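Foltthorpe Quilted Comforter

Double and queen sizes — machine washable — four colors

The Foltthorpe is a midweight comforter for people who want one cover for most of the year. It has a cotton shell and a polyester fill, and it is stitched through so the fill stays where it was put. On its own it suits spring and fall. In winter, add a blanket under it.

Bonsu has made the Foltthorpe for us since we dropped the old Orkari line. The shell fabric is a tighter weave than the Orkari, and the edges are double stitched.
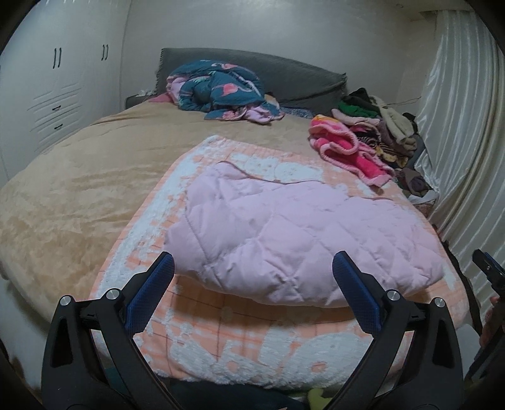 Sizing

Order by mattress size. If your mattress is deep, or if two people share the bed and one of them pulls, go up one size. The queen fits inside a standard duvet cover of the same size, but there are no corner loops, so it may shift a little.

Care

Wash cold on gentle with a mild detergent. A large front loader works best. Tumble dry on low with 3 clean tennis balls and stop once or twice to shake it out. Drying takes nearly 25 minutes longer than a regular blanket. No bleach, no fabric softener, no iron.

Do not store it in a vacuum bag for more than a month or two. The fill goes flat and is slow to come back. 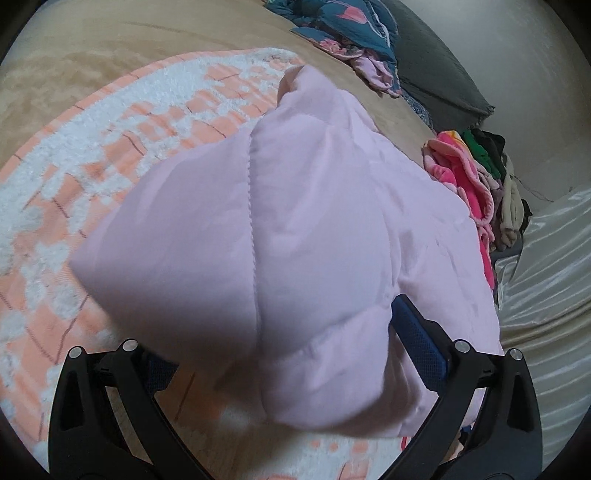
Shipping and returns

Orders placed before noon leave the warehouse the same day. Comforters ship rolled — leave yours open on the bed overnight before you judge the thickness. Returns are accepted within 30 days if the comforter has not been washed. Keep the bag it came in.

Matching shams are sold separately. The Willach blanket is back in stock in March and can be added to a comforter order at no extra shipping.

Questions about fill weight or bulk orders go to Callum Menzies at the sales desk.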